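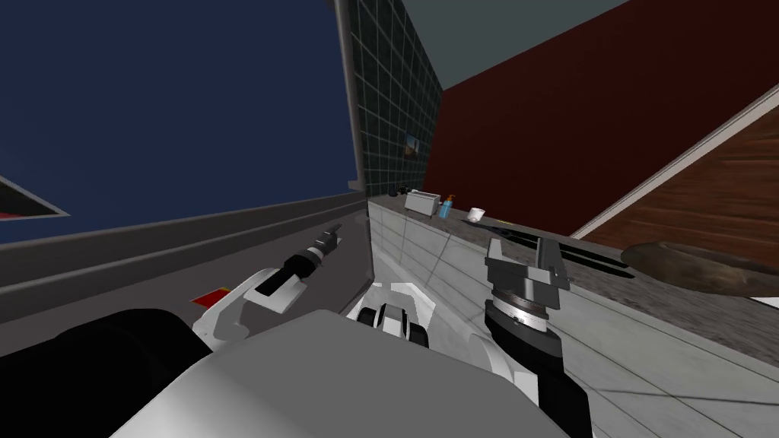 My sister called me in September to ask if she should wait a couple of years before replacing her dishwasher. She had seen a video of a robot loading one and figured the whole category was about to change. I told her to buy the dishwasher.

I've worked in and near automation for most of my adult life, first on the packing side at a plant in Kustcombe and now doing setup and maintenance for small shops that want a machine to do one dull thing well. People ask me the household question a lot. Can it do the dishes yet? Can it fold? Can it wipe down the counter? I usually give a short answer at a barbecue and then think of the long one in the car, so I'm writing the long one down.

The short answer is that parts of chores are done and whole chores mostly aren't.

Take wiping a kitchen counter. If the counter is clear, a robot arm with a cloth can wipe it. That has been possible for a long time and it isn't very interesting. A real counter has a toaster on it, and a bottle, and a cup somebody left, and a big bowl that lives there because it doesn't fit in a cabinet. To wipe that counter you have to move the things, wipe where they were, and put them back. You or I do this with one hand while talking on the phone. We lift the cup, swipe, set it down. We shove the toaster back with a forearm and don't care that the cord bunches up behind it.

For a machine every one of those is a separate job. The cup has to be found, and the machine has to decide where to hold it. If there's coffee in it, tipping matters. The bottle is tall and narrow, and a small bump on the way in knocks it over. The toaster is too wide for most grippers to close on, so you push it or use two arms. The bowl has a rim you can pinch, but if it's heavy wood and you pinch one side, the other side swings down. None of this is impossible. I have seen each of these done by itself. Doing them in order, in a kitchen the machine hasn't seen before, without somebody standing by, is where it comes apart.

A lot of the practice now happens in simulation. You build a kitchen on the computer, put a robot in it with two arms, and let it try the same reach over and over. Nothing breaks and there's no floor to mop. You can change the wall color, slide the cup over six inches, swap the bowl, and run it again overnight. I was skeptical of this for years and I'm less skeptical now. The reaching and the finding carry over to real machines better than I expected.

Touch carries over worse. A simulated cup has the weight and grip somebody typed in. A real cup might be damp. A real sponge squashes differently depending on how old it is. Cloth is hard to get right, and so is anything with a cord or a bag around it. Food is terrible. When somebody shows me a good result from a simulated kitchen, I believe it about the arm and I wait and see about the sponge.

Now the shop floor, which I know better.

Last year I spent a stretch of time at Damgaard, a firm in Sastovport that makes fittings for boat plumbing. They had one person on each shift putting parts into trays, 21 parts to a tray, same orientation every time. It's exactly the kind of job people assume was automated decades ago. At big companies it was. At a place the size of Damgaard it hadn't been, for the simple reason that they make a few hundred of one part and then change over to another.

We put in one arm with a parallel gripper, the plain kind with two flat fingers, and a camera over the bin. The first part number took us 4 days to get running well. On the first full shift after that it placed 442 parts and dropped nine. The person who used to do the job could beat that before lunch, and she told me so. But the arm ran through lunch, and through the night when there wasn't a second person to put on it, and within a month it was well ahead.

Yamila Lagos, the shift lead there, kept a notebook of every time somebody had to walk over and help it. I asked for a copy and she photocopied the pages for me. Most of the entries are the same three problems. Two parts stuck together. A part standing on end in the corner of the bin, where the fingers couldn't get around it. Sun coming in through the high windows in the late afternoon and confusing the camera. We fixed the sun with a piece of cardboard, and later with a proper shade. We fixed the corner problem by changing the bin. The stuck parts are still a problem, and a person still goes over and knocks them apart.

I bring this up because of what we changed to make it work. We changed the bin, the lighting, the tray and where the cart parks. The robot got a little better and the room got a lot more suited to the robot. On a shop floor you can do that. You own the room and you can put tape on the floor and tell people not to cross it.

You can't do it as easily in a house. Nobody wants to live in a kitchen where the toaster has a taped outline. My own counter is different every morning, and there are only two of us living here. Even the dishwasher, when you think about it, is a case of changing the room. A hundred years ago people might have pictured a machine that stood at the sink and scrubbed. What we got was a box with racks, and we do the loading ourselves. The box does the part that's the same every time.

I think that's how the next few things will go too. I expect we'll see more boxes before we see a good pair of hands. The floor vacuums are already a kind of box, a round one that moves, and people did change their houses for those. My sister picked her last sofa by whether the vacuum fit under it.

There's also the money. A decent two-armed machine costs far more than most people would pay to never wipe a counter again. Even the simple end adds up. The gripper, mount and cabling for a small job I quoted in Bustville came to a little over $3000, and that was before the arm itself. The shop there went ahead with it, since it replaced a task that was wrecking people's wrists. In a house you'd be putting that up against ten minutes after dinner.

Speed gets left out of the videos. Many of them are played faster than real time, and the good ones say so in small print in a corner. Look for it. A machine that takes a few minutes to put one plate in a rack may still be useful if it works while you sleep, but then it has to be quiet and it has to be safe with nobody awake. I wouldn't leave any of the ones I've worked with alone in a house at night. In the shop they're behind a fence or they're slowed down, and there's a big button within reach.

I don't want to sound gloomy. Five years ago I would have told you that finding a cup on a messy counter was the hard part, and now it's close to routine. Picking up something the machine has never seen before used to be a research project, and I've since watched it work on the first try with a stapler and a pair of gloves. It missed the second glove twice, then got it.

If you want to judge one of these for yourself, ignore the first thing it does in the video and look at what happens when something goes wrong. Does it notice that it dropped the cup? Does it try again from a different side, or does it keep moving as if it were still holding something? The arm at Damgaard did that second thing for its first two days. It would carry nothing over to the tray, very carefully, and let go of it. We added a check on how far the fingers had closed, and that took care of most of it.

My sister bought the dishwasher, by the way. She says the bottom rack sticks.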